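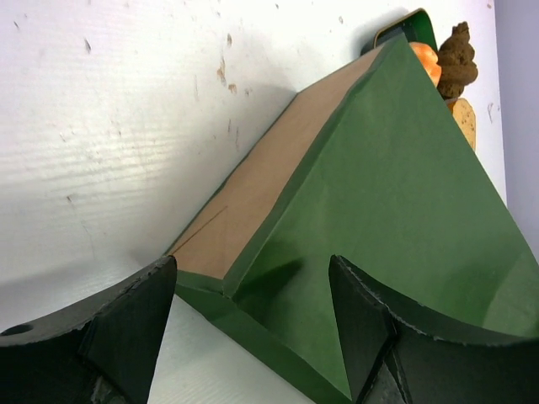

Tranduvitz Bread and Nibbles Set

Paper bags, green wrapping paper, kraft strip and a black serving tray with a gold rim

In stock. Sold as a full set or as separate items.

We put the Bread and Nibbles Set together for people who sell or share food from a table: a bakery stall, a school fair, a tea for the neighbours, a shop counter with a plate of tasters on it. It started as a box of bits we kept under our own counter, and customers kept asking where they could get them. So now you can buy the lot in one go, and we're really pleased with how well it all sits together. Brown paper, deep green, black and a line of gold. It looks good with nearly any food you care to put near it!

What comes in the set

Collado carrier bags, brown kraft paper, twisted paper handles
Bollden wrapping paper, matte dark green, one roll
Bollden kraft strip, plain tan, one roll
Gusix serving tray, glossy black, thin gold rim, rounded corners

The wrapping paper

Bollden's green is the thing people pick up first. It has no shine on it at all, so it looks calm and a bit old-fashioned, and it takes a crease beautifully. Run your thumbnail along the edge of a carton and the fold stays where you put it. We've tried plenty of green papers over the years and most of them either sprang back open or went white along the fold. We haven't had that trouble with this one.

The kraft strip goes along the top of the parcel. You can lay it flat and fold the green over both long sides, so you get a neat plain panel to write on (pencil works well, and a soft felt pen is even better). It's handy for the name of the cake, the price, or who is meant to be collecting it. Odd-shaped boxes are fine too. Long wedge shapes need a bit more paper at the corners, so cut generously and tuck the spare underneath in a triangle.

One thing to watch: the paper isn't greaseproof. Wrap the box in it, and keep the food inside the box.

The carrier bags

These are my favourite part of the set, and I know that's a strange thing to feel about a paper bag. Collado makes them in plain light brown with twisted paper cord handles, and the paper is soft enough to scrunch down at the top without tearing. They're a good size for rolls, bagels, buns and small loaves. If you have time, leave the top open while the bread cools, as a closed bag holds the steam in and softens the crust.

They do crumple. If you want crisp flat sides for a window display, store them flat and open each one just before you need it. Once a bag has been carried home, put on a worktop and picked up again by its side, it will have folds all over it, and I rather like them that way. The handles take the weight of a normal bread order happily. For jars or bottles, use two bags, one inside the other.

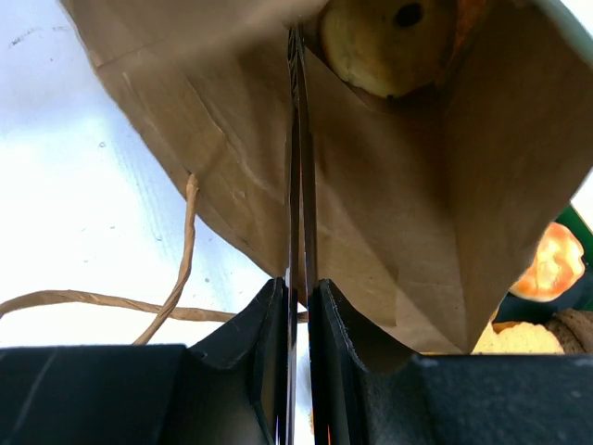 Bought these for our Saturday-style bread mornings and we're on our second pack now. We reuse ours for as long as they'll go, and the best one managed nine trips before a handle came away. My only grumble is that the cord curls about when the bags are stacked, so they catch on each other if you grab one in a hurry. Would still buy again, and the rolls look lovely in them.

Thank you for that, and yes, the cords do tangle! Stack the bags with the handles pointing in alternate directions and they lift off far more easily. We've passed the comment on to Collado as well.

The serving tray

Now the smart bit. The Gusix tray is glossy black with a thin gold line around the rim, and food really does stand out on it. Marbled cheese, seeded crackers, pale biscuits, orange segments, dark crusty bread: anything with some colour or texture looks twice as good as it would on a white plate. Keep it simple and put the food in one loose heap towards one side, with a little black showing around it. If a crust hangs over the edge, so much the better.

The shine does mean you'll see marks. Fine scuffs and little circular scratches will come with use, mostly from cloths that have picked up a crumb or two. A soft damp cloth and a dry one afterwards is all it needs. Please don't use scouring pads, and go gently along the gold. It's a tray for serving, so do your cutting on a board and move the food across.

Under a bright lamp you will get reflections on the surface. Turn the tray at a slight angle to the light if you're setting out a display and want people to see the food properly.
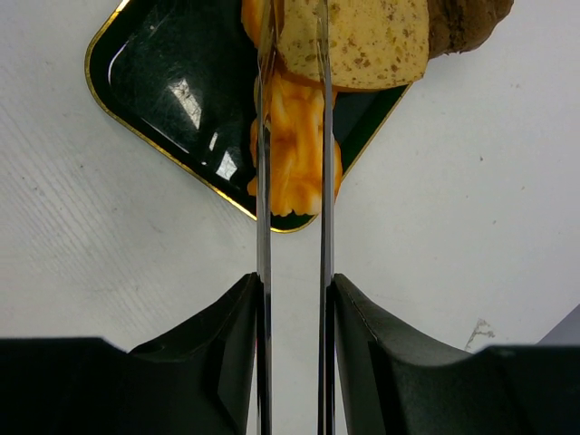 Ordering and pack sizes

Carrier bags come in packs of 900 for trade orders, and we split packs for smaller customers. The set itself includes a short sleeve of bags, enough for a busy morning. Kraft strip can be bought by the carton at roughly 1000 labels' worth, depending on how long you cut your pieces. Trays are sold singly or in twos.

Orders in before noon are packed the same day. November gets very busy, and the green paper is always the first to run short, so please order early if you need it for Christmas stalls.

Returns

Unused paper and bags can come back to us in their wrapping. Trays can be returned if they haven't had food on them. Drop us a line first and we'll send you a label.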